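Oramitz Braided Storage Basket, Dark Brown

Small batch, ships from our workroom

Hi, it's Radka Matić again, and yes, the dark brown ones are back! I get more emails about this basket than anything else in the shop, so I've finally rewritten the page to answer the stuff people keep asking me.

So, the basics. It's a woven basket in a deep brown natural fiber, with thick rope-like strands braided tight all the way down the sides. The corners are rounded, which I love, as I have walked into plenty of square-cornered furniture in my life and I don't need my storage joining in. The color moves around a bit from strand to strand. If you want one flat, even brown, you'd be happier with the painted Trilon bins further down the menu (no hard feelings, I have two of those myself).

We get these from Lại, a family workshop run by Định Kiều and Ngân Kiều. Ngân does the braiding on the lower rows herself, and she pulls them very tight, so the base holds its shape even when you fill the thing with books. I tried one with a stack of old cookbooks in it for most of May and it stood up straight the whole time. Please don't lift it by the rim when it's loaded like that, though – get your arms under it.

A lot of you wanted to know how the dark brown looks against a light wood floor. I went back and forth on this color for my own place, where everything is blond wood, and I was worried it would look heavy. I think it looks great! The grain in pale wood is so soft that a chunky weave gives your eye somewhere to land.

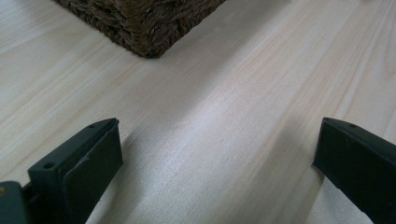
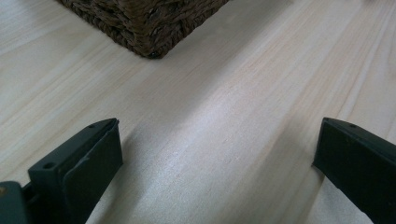 Oramitz basket in dark brown on pale wood, corner and lower weave.

The bottom edge is the part I'd check on any basket before buying, from us or anybody else. Run your hand along it. If you feel sharp ends poking out, they'll catch on rugs and socks. Hưng Bùi goes over every one of ours by hand before it gets packed and trims whatever he finds. He has done 377 of them so far and he's pickier than I am.

Size and such

Height: 12 inches
Holds: two folded throws, or one very fat winter blanket
Color: dark brown (the natural straw color is sold out until the next batch)
Lining: none, sold separately
Lid: no, sorry, I keep asking Lại for one

Looking after it

Vacuum it with the brush attachment now and then, and wipe up spills with a barely damp cloth. Let it air out afterward. Keep it out of the bathroom if yours gets steamy, and don't park it up against a radiator. New ones have a grassy smell for the first week or two. I like it, my sister can't stand it, and it does fade.

If your floor is soft wood, stick a few felt pads underneath before you start sliding a full basket around. The Stulosix ones we sell are fine, and so are the ones from any hardware store.

Shipping

Each basket goes out in its own box with paper stuffed inside. Orders placed before noon usually leave the same day. Nhi Triệu handles returns and you have 40 days to change your mind, as long as the basket hasn't been used for laundry or a cat.

Matching liners in unbleached cotton are on the next page.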